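3.2 Looking after the hand-held gripper

Most of what kept the Ellora unit running came down to its finger pads. Each of the two fingers carries a black textured mesh pad, and the mesh is what lets the tool hold smooth or slightly curved items without squeezing hard. We were delighted with how well it gripped, but mesh also picks up lint, cardboard dust and skin oil, and a dirty pad behaves quite differently from a clean one.

Over the February trial at Haren the unit logged 1,905 grasps. We brushed the pads every 80 grasps and wiped them with a damp cloth at the end of each session, then left them open overnight. The first pair was changed after 284 grasps, which was far too early (the mesh was fine, the glue behind it had let go at the lower corner). After that we switched to a thinner film of adhesive, clamped the pads flat while it cured, and had no more lifting. It's a lovely small fix and it cost next to nothing!

Finger alignment took more patience. If one finger sits even a little proud of the other, the pads meet at the tips first and a thin object will roll out. We closed the fingers on a strip of paper and pulled it from each side in turn; when the drag felt the same both ways, we locked the screws and marked the heads with paint. The Loltar jig we had planned to use for this turned out to be too tall for the housing, so the paper strip became the standard check.

The square marker on the housing is the other part that needs regular care. The Sisay tracking software works from its four corners, and a fingerprint across the black pattern was enough to make the reported pose jump. We cleaned it with a dry lens cloth before every session and checked that its backing was still flat. Figure 4 shows the tool from the gripper's own camera, with the pads and marker both in view.
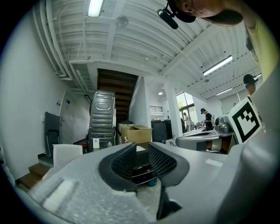
Figure 4. Gripper fingers with black mesh pads, and the black-and-white fiducial marker on the housing at right.

Spare pads were cut in one batch and stored flat between sheets of baking paper. With everything laid out beforehand, a full pad change and alignment check fitted easily into a tea break, and we'd happily recommend the same routine to any group running a similar tool for weeks at a time.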